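Why Does Wood Have Stripes? Reading Grain and Growth Rings
Ksawery Zalewska
Student project report, March 2025

I picked this topic after my grandfather let me sand down an old stump behind his house in Ornia, and I got completely hooked. I started counting the rings and couldn't stop! The rings I could read clearly came to 85, and then I wanted to know why some were so wide and others so thin I needed a magnifying glass.

Background

A tree in a place with real winters grows fast in spring and slows down in summer. The spring wood has bigger, thinner-walled cells and usually looks lighter. The later wood is denser and darker. One light band plus one dark band makes a year. The living layer that does all this, the cambium, sits just under the bark and is incredibly thin.

Grain is what you get when a saw passes through those rings. Cut straight across the trunk and you see circles. Cut lengthwise toward the center and the rings turn into long, close lines. Cut lengthwise near the outside of the log and they open into arches and flame shapes, and one board can easily have both. 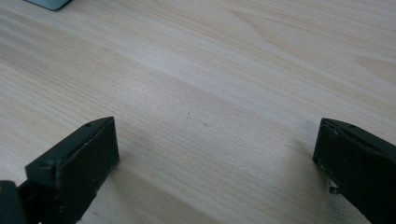 So can you tell the age of a tree from a board? Only if the board comes from a full slice through the center, and most boards don't, so usually you get a minimum age at best.

What I did

In October I collected slices from storm-felled trees along the Suson trail (with permission). I ended up with 16 pine slices and 17 oak. I sanded each one, going up to 600 grit, which took forever but made the rings pop out beautifully. Then I measured ring widths along two lines from the center to the bark.

Results

The pines had wider rings near the center, when the trees were young. The oaks were more even. My favorite slice, from the slope above Kubiak, had rings squeezed tight on one side and stretched on the other — the tree had been leaning, and pine builds extra wood on the downhill side.

Problems

Two oak slices cracked while drying, so I measured around the cracks. Next time I'd seal the ends first. I would also love to compare my ring widths with rainfall records from Uron, but I haven't found a set that goes back far enough.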